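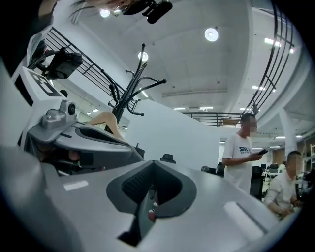

Coat stand (also coat tree, hall tree): a freestanding rack for outer garments, built on a central pole with hooks set around the upper end. Metal stands commonly have curved hooks finished with rounded knobs, a shape that spreads the load on a collar or hanging loop. Garments may be hung directly or on hangers. A wooden hanger holds the shoulder line better but projects farther from the pole, and loading should alternate from side to side to limit tipping.

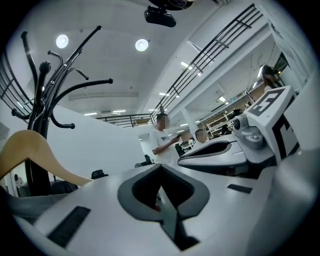
Brisa Valdovinos objects that alternating sides does little on a narrow base, and that heavy coats belong on the lower hooks whatever the order.

In offices, stands are usually placed near entrances, clear of walking routes and railings.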